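The Second Arm

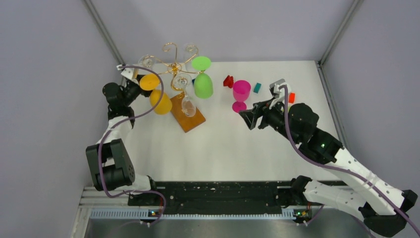
Saturday at the Stillby bench, with the magenta goblet still to be hung.

Kirsty Pickering had the budget open on her knees and a pencil behind each ear, and she was so happy she kept forgetting to eat her sandwich.

"Do the goblet," she said. "Go on, do it once more before we talk money!"

"We were meant to talk money at ten," said Salazar.

"We'll talk money all afternoon. I love talking money."

She did, too. Other people at Stillby bought equipment the way they bought tires, late and with a sigh. Kirsty had been planning this bench since October. She had wanted two arms from the beginning, one on each side of the table, and the quote from Ruvden had come back with two arms on it and a number at the bottom that made Salazar go and stand in the parking lot for a while.

So she had gone line by line. The grippers stayed. The training days went down to one (she could read a manual, thank you). The cable she had found herself, purple, 70 dollars for the lot, and she brought it up at every chance.

"Glasses," Salazar said, reading over her shoulder. "You've got 400 down for glasses."

"They break."

"They haven't broken."

"They will! We're going to try it faster. And I want more colors, because the clear ones are hard and the green one is easy, and I want to know what's in between." She turned the page. "Then there's the rack. I'd like a second rack, an ugly one. That gold thing is gorgeous but every hotel has a different kind, and Ivier will ask us about it on the first day."

Ivier was the hotel supplier, and Ivier was the reason for all of it. They wanted a bench that could put away stemware overnight, and they wanted to see it before they paid for it.

"What's this one? 287."

"Spare fingertips."

"For which arm?"

"Both. That's the beauty of it, they're the same! If we'd bought the cheap one for the left side we'd be keeping two boxes of everything." She was waving the sandwich now. "I had a whole page on that. Did you read my page?"

Salazar had read her page. He had read it twice, and the second time he had begun, against his will, to see it: the rack filling up, one side handing over to the other, the room dark except for the little green light on the wrist.

"And 634 for shelving," he said.

"For the glasses."

"The ones that are going to break."

"The ones that aren't!"

He took one of her pencils and initialed the bottom of the page, then gave it back to her and pulled his chair closer to the table.

"All right," he said. "Do the goblet."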